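Household Tidying Data Collection
Progress report for the second funding period
Prepared by Vandana Katiyar for the Stornmont programme office

Where we are

The collection target for this period was met in November. We now hold 1890 accepted demonstrations of two-armed tidying tasks, all recorded at the Herath site by people driving the arms by hand. Each one has the joint positions, the gripper positions, the camera streams and a short written instruction. Rejected recordings are kept in a separate store and are not part of that figure.

Accepted means that a second person has watched the recording from start to finish and agreed that the instruction matches what was done. We brought this check in after the first period, when the training team at Vemix found instructions that named the wrong object. It slows us down and we intend to keep it.

Tasks

The plan listed six task families. Four are finished: putting books on a shelf, clearing soft items from the floor, handing an object from one arm to the other, and sorting by size. Hanging things on hooks has been started. Opening and closing containers has not, as the containers we ordered were too wide for the grippers and had to go back.

Books have taken the most time. A thin book lying on a smooth floor is hard to get a finger under, and operators found different ways round it. Some slide it to a wall and tip it up, others pin one side with the left gripper and lift with the right. We asked the training team whether they wanted one method only. They asked for both, with a label saying which was used, and Thilini Mollah went back through the earlier recordings to add it.

Variety of backgrounds

The reviewers of our first report were concerned that a learned policy might pick up on the plain walls of the workspace. We now change the wall coverings and the set of objects after every 20 accepted recordings. Strong patterns are used as well as plain ones. A changeover takes most of an hour if the ceiling panel is done too, and we had not allowed for this in the schedule. The last part of the period was tight as a result.

Problems

The wrist cameras lost their connection several times a day early on. The cause was cable strain when the arm reached across to the far side. Longer loops of cable have mostly cured it, though we still see the odd dropped stream and throw those recordings out.

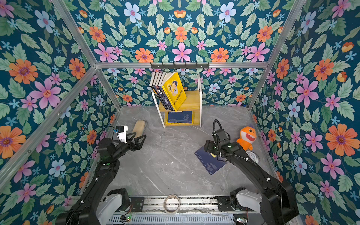
Operator time is the other difficulty. New operators need a few days before their recordings pass the check at a useful rate, and two of the people we trained have since moved to other work. Thilini has written a short guide with the common reasons for rejection, and the newest operator got through training faster with it.

The Hodik recording software was updated part way through the period. The new version stores the gripper values on a different scale. We converted the older files and spot-checked them against the video - no mismatches so far, but a full comparison is still running.

Next period

We will finish the hooks tasks, buy smaller containers and start on the last family. We would also like to record attempts that go wrong and are then put right by the operator, as the training team has asked for these twice. They would need their own label and a change to the acceptance rules, so we would like the programme office to agree the wording first.

Spending is within the agreed budget, apart from a small overspend on wall coverings and spare cables, met from the equipment line. We are not asking for further funds, but we do ask that the unspent travel money be moved to operator hours.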